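Moved apartments for the fourth time in six years last month. A few people asked how I keep the cost down, so I'm putting it in a thread. One-bedroom, third floor, no elevator on either end.

**1/** Total this time was $822. That covers the van, fuel, boxes, two hired helpers for a morning, and the fee to hold the new building's loading spot. The quote I got from a full-service mover was well over double that, and it didn't include packing.

**2/** Get rid of things before you ask for quotes. I did it the other way around the first time and paid to move a desk I gave away a week later. Kitchen first, then books, then closets. Kitchens have the most duplicates.

**3/** I sold the couch to Kobe Postma, who lives downstairs from the old place. He carried it down one flight with his brother and that was that. If you have something big, ask your neighbors before you list it online.

**4/** Boxes. Grocery stores still give them away, but you have to go early, before they get flattened. I paid for 40 small ones from Bayram Packing and don't regret it. Same size means they stack, and small means you can't overfill them with books.

**5/** Write the room and one line about the contents on two sides of the box, never the top. Once they're stacked you can't see the tops. I used a thick marker and kept a second one in my pocket.

**6/** Clothes are where I've changed my mind the most. I used to fold everything into suitcases. Now anything that wrinkles stays on its hanger, gets tied in bunches of ten, and goes into a trash bag from the bottom up with the hooks sticking out. At the other end you hang it and tear the bag off.

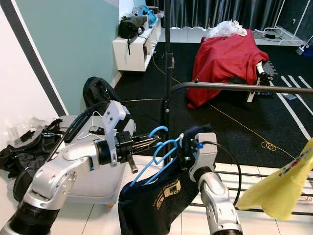 **7/** T-shirts, jeans, and sweaters don't need any of that. Put them in the dresser drawers and tape the drawers shut with painter's tape. Regular packing tape took the finish off my old dresser in two places, so spend the extra dollar.

**8/** Pack one bag as if you were going away for three nights. Medication, chargers, a towel, a set of sheets, toilet paper, a kettle if you're that kind of person. It rides in the car with you. I skipped this in move number two and slept under a coat in February.

**9/** The van. I rented from Grollden, the small lot by the rail yard. Base rate was fine. Watch the mileage — they include 63 miles and charge for every one after that. Plan your route and do the donation drop-off on the way.

**10/** Take photos of the van before you drive off, all four sides and the roof. Stelios Karras rented from the same lot in the spring and got billed for a scrape over the rear door. He had a photo with the scrape already in it, and they dropped the charge the same day.

**11/** Deposit. Mine was $700 and I got all of it back. I filled the nail holes, cleaned the oven, and asked my landlord, Myrto Zacharopoulos, to walk through with me while I still had the keys. She pointed out a loose towel bar. I fixed it that afternoon.

**12/** Change your address with the bank and the insurance company before the post office. Mail forwarding works, but it's slow, and some banks don't allow their cards to be forwarded at all.

**13/** Things I'd do differently: defrost the freezer two days ahead, keep the screws from the bed frame in a bag taped to the frame, and measure the new stairwell. The bookcase made it around the landing with no room to spare.

**14/** Somebody asked about tipping the helpers. I gave them cash and bought lunch. Ask what they want to eat before you order.

**15/** Still have nine boxes left to open, mostly kitchen. If anyone near Sterkasholm wants the empty ones, message me and you can pick them up from the lobby.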